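Zaltetti retimes processor cell after worn fingertips found

The cell that fits and removes desktop processors at Zaltetti's Nivness workshop is back in daily use after a week of adjustment to its gripper and parts plate.

Staff had noticed since May that the arm was letting chips tilt slightly as it lifted them. The fault was slow to show itself. On most runs the chip went where it should, but every so often the arm stopped with a force warning and had to be cleared by hand.

Fouad Twal, who looks after the cell, traced it to the fingertips. The pads had worn more on one side than the other, so the chip was being gripped a little out of square. A new pair was fitted and the gripper was taught its closing width again from scratch.

The 3D-printed plate that holds parts beside the computer was also checked. One of its fixing screws had worked loose in the table slot, and the plate had crept 7 tenths of a millimetre from where the program expected it. It has been tightened down and its position measured again.

Adjustments are made with a desktop tower laid on its side on the slatted table and the side panel off. The arm works from above, where it has to keep clear of the power supply, the cables and the raised load plate of the socket.

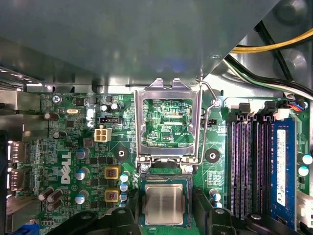
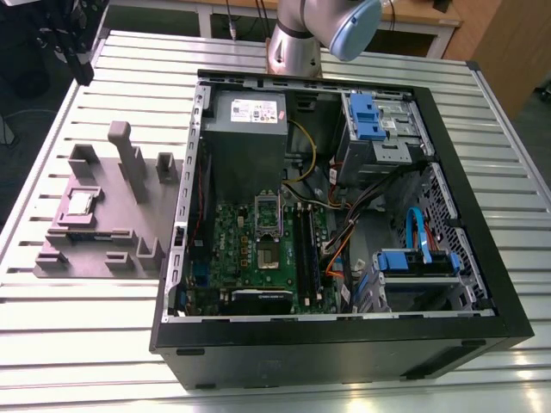 Twal said the lever and load plate cause more trouble than the chip. The approach path was lowered in 15 small steps at reduced speed, with a stop after each one to check the clearance. The final part of the move is now slower than it was before the repair - it adds a few seconds to each cycle, and the workshop has decided to live with that.

The wrist camera was cleaned and recalibrated on the same day, as its reference points had been set using the old fingertips. From now on the pads will be inspected every 500 cycles and the plate screws checked at the start of each shift. A spare set of pads is kept in the drawer under the controller.

Solis runs a similar cell at its own repair shop and was sent the new settings on 30/08/2018. Zepeda replied from there that the slower final move had helped, but that checking the plate once a shift would not be enough on their table, where the screws loosen sooner. They have put a second screw at each corner and take a fresh position reading after every 30 machines. Zepeda also asked whether the new pads could be made a little softer, as theirs were leaving faint marks on the edges of the chips.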